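Visit Report: Advance Notice of Work Schedules
Goter Distribution and Packing Center, Galville

Purpose of the Visit

Members of the Nyaga Institute for Work and Family Policy visited the Goter center in Galville in June to learn how advance notice of work schedules operates in a large hourly workplace. The visit forms part of the Institute's review of scheduling practice, which will inform its submission on the proposed state rule. Six members of the Institute took part. They were received by Shahab Taheri, director of operations at Goter, and by Mwajuma Mabula, who represents the hourly employees through the Astach Workers' Association.

The Institute thanks both parties for their openness. Management and the Association each reviewed a draft of this report for accuracy. The views expressed are those of the Institute.

Background

Goter employs 500 people at the Galville center, most of them paid by the hour. Until the current agreement was signed, supervisors posted schedules near the end of each week for the week that followed, and changes were often made by telephone the evening before a shift. The Association had raised the matter in several rounds of bargaining. Its main concern was the effect on parents, on employees caring for older relatives, and on those holding a second job.

Under the agreement, schedules are now posted six weeks ahead. An employee may decline a change made after posting without penalty. If the employee accepts the change, a premium is paid for the affected hours. Shifts canceled on short notice are paid in part. The agreement does not limit voluntary trades between employees, provided that the person taking the shift is trained for the work.

Morning Session

The morning began at 9 a.m. with a presentation by the operations office. Staff explained that the longer posting period had required the center to change how it forecasts demand. Customers had previously been permitted to confirm orders at a late stage, and the cost of that flexibility fell largely on hourly staff. Several customer contracts have been rewritten with earlier confirmation dates. Mr. Taheri acknowledged that one customer did not accept the new terms and has moved part of its business elsewhere.

Members of the Institute then toured the receiving dock, the packing floor, and the training area. Schedules are posted in print near the time clocks and are also sent by text message. The Association had asked that the printed version be kept, as a number of employees prefer it or share a telephone with other members of the household.

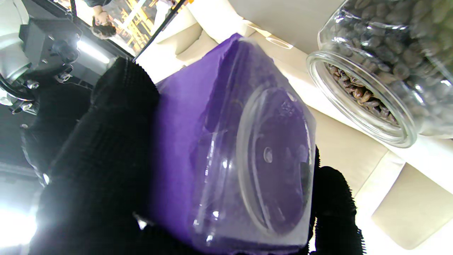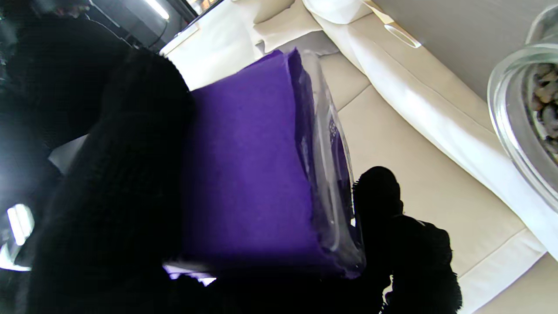
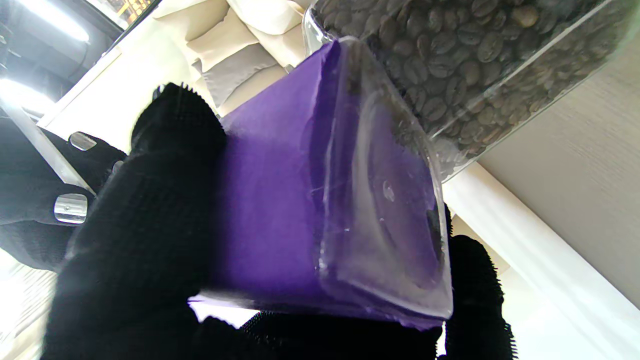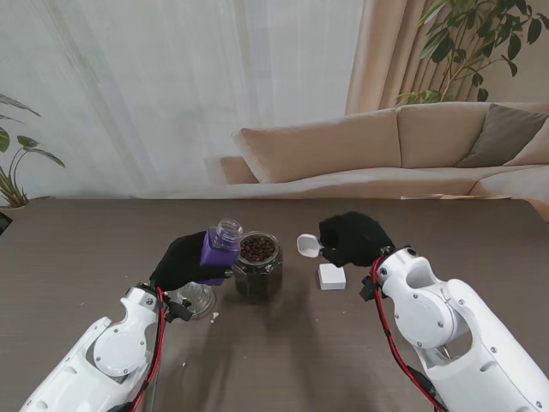 The question of how much slack a schedule should contain took up much of the discussion that followed. Management favors a schedule in which nearly every available hour is assigned at the time of posting, while the Association would prefer that a portion of hours be left open and offered later to those who want them. Ms. Mabula pointed to the glass jar of coffee beans on the brown table and remarked that the current schedule is much the same, filled to near the top, so that one extra order leads at once to a request for overtime. Mr. Taheri did not dispute the comparison. He said that open hours carry a risk for employees who count on a steady paycheck, and that the center would need to know how many people would choose them before making any change.

Meeting with Hourly Employees

The Institute met with a group of hourly employees after lunch. Management was not present. Participants were told that their comments would be reported without names.

Most spoke well of the longer notice. A packer with two school-age children said that she had been able to enroll them in an after-school program for the first time, as the program requires parents to commit to fixed days. A dock worker described making a medical appointment for his father and keeping it. Another employee had returned to evening classes at the community college.

There were also complaints. Some employees with less seniority reported that the preferred shifts are taken before they have an opportunity to request them, and that the longer posting period has made this more noticeable. Others said that supervisors differ in how they treat a refusal. The agreement protects the right to decline a change, but two participants said they had been asked for reasons and felt uncomfortable giving them. The Institute raised this point with management later in the day and was told that supervisors would be reminded of the rule in writing.

A survey carried out by the Association earlier in the year was shared with members of the Institute. It found that 80 percent of those who responded wished to keep the present arrangement. The survey did not ask about seniority or about the treatment of refusals, and the Institute has suggested that both be included when it is repeated.

Costs and Records

The finance office provided a summary of premium payments made under the agreement. These were highest in the first months and have since fallen. Management attributes the decline to better forecasting. The Association believes that some changes are being arranged as voluntary trades, which carry no premium. The records shown to the Institute do not distinguish between trades begun by an employee and those suggested by a supervisor, and it was not possible to settle the matter during the visit.

Record keeping deserves attention in any future rule. A premium for late changes has limited value if the reason for the change is not written down at the time. The form used at Galville is a single page and could be amended with little trouble.

Observations

The Institute draws the following observations from the visit.

Long notice is workable in a setting with changing demand, but it depends on terms agreed with customers. A smaller employer may have less power to obtain such terms, and the proposed state rule should allow time for existing contracts to expire.

The right to decline a change should be stated plainly, together with a statement that no reason is required.

Voluntary trades should remain available. Records should show who proposed the trade.

Rules on notice do not resolve disputes over who receives which shift. Seniority systems remain a matter for bargaining, and the Institute takes no position on the system in use at Galville.

Next Steps

Goter has agreed to supply further records on shift trades, with names removed. Ms. Mabula will forward the text of the revised survey once the Association's members have approved it. The Institute will circulate a comparison of the Galville agreement with the proposed rule before its next policy meeting. Comments on this report may be sent to the Institute's office in writing.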